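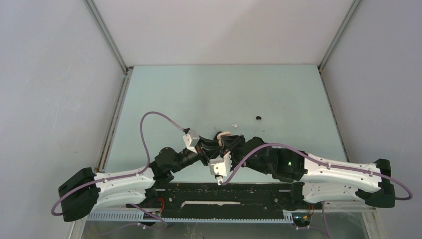
Roswitha Leitner reckons a pale worktop is asking for trouble and we should have picked a mid grey, because you end up cleaning what you can see and not what matters. Fair point, comes back in the discussion.

## Surface marks in the Kemden bay: short report

**Aim.** Find out which parts of a light-coloured work bay get marked most, and if a plain cleaning routine keeps up.

**The bay.** Three walls, pale bluish white. Light blue-green tabletop. Grey metal rails up the two back corners, another along the left edge of the table. Walls have faint smudges and scuffs on them, tabletop has faint dark specks and streaks, mostly near the centre and lower down towards the front.

**Method.** Dry cloth first, then damp cloth, then dry again. Top first, walls after (wrong order, see below). Compared 2 cleaners, Grelon and Curkier, both diluted, on seperate patches. Ran for 7 days in December. Notes by hand, typed up after.

**What we found**

- Smudges on the walls: came off with either cleaner. Curkier left a slight haze, needed a second buff.
- Scuffs: slower. Some went, some only got lighter.
- Specks on the top: easy ones wiped off, others look like they're in the surface. Left alone.
- Streaks: worse after the wet wipe if the cloth wasn't rinsed. Our fault.
- Corners by the rails: fiddly, cloth catches. Folded edge works better than a brush.

**Problems.** Should of done walls before top. Drips. Also no proper scale for "clean", we just wrote light / medium / bad and didnt always agree.

**Discussion.** Grey top would hide the specks, yes. But then spills get missed too, and the pale one at least tells you where to wipe. Ashworth bay has a darker surface, would be a decent comparison, ran out of time.

**To do**

- repeat with walls first
- same lamp each time for the notes
- ask about the Ashworth bay

Draft 2026-03-07, references still to add.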